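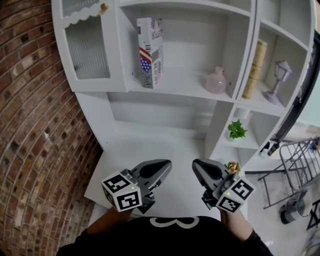 Burnside 2, Venter 1

November 2013

I got to the ground at twenty past six and there was already a line at the gate, which I hadn't seen since the cup game in March. The board by the entrance gave the crowd as 1,041 afterward. For a Friday night in this league that is a good number. The bleachers on the parking lot side were full and people were standing along the rope behind the north goal.

Burnside started with the same eleven as last week apart from Gregor Dunbar at left back. I have complained about that position all fall and I'll say he did fine. He isn't quick, but he stays where he is supposed to, and Venter's winger got past him twice all night. Yaw Agbenyega played in front of the back four again. I still think he is wasted there. He has the best pass on the team and he spends most of the game 20 yards from our own box.

Venter scored first. It was a corner we should have cleared at the near post, two players left it for each other, and their center half put it in with his knee. After that we were poor for a good half hour. Long balls, most of them straight to their keeper. The man behind me left for a hot dog and missed nothing.

The second half was better. Alistair Moffat came on at the break and moved out to the right, and that gave Agbenyega somebody to aim at. The tie came from exactly that, a long diagonal ball, one touch from Moffat to bring it down and a low cross that only needed a foot on it. I had Dunbar down as the scorer in my notebook and had to cross it out, it was the other tall one, Reyle. They look alike from the far side with the lights the way they are.

The winner came in the 80th minute and it was a penalty. I was level with it and I thought it was soft. Their defender did have a hand on Moffat's shirt, but he'd had a hand on it all half. Moffat took it himself and went down the middle. The Venter bench said plenty to the linesman and one of their coaches was sent to the stands, where he stood quite near us and kept on talking.

That puts us third, two points behind Lodura, who have a game in hand. Lodura away is next. I went last season and the bus was late both ways, so I'm driving this time. I have room for two if anyone from the east side wants a ride. Leave a comment.

A few other things.

It was Moffat's 200th game for the club. They read it out before kickoff while the music was still playing, so half the crowd missed it. There was supposed to be a presentation at halftime but he was warming up.

The women's team drew 0-0 at Clurnedia on Sunday. I wasn't there. Flora Jardine sent me the lineup and says Flora Halliday saved a penalty in the first half and should have had the game ball. Their next home game is a noon start and admission is free with a season ticket stub.

The coffee stand has gone up a quarter. The new scoreboard clock stopped at 37 minutes again.

I'll post the Lodura report when I get home, or the morning after if it's late.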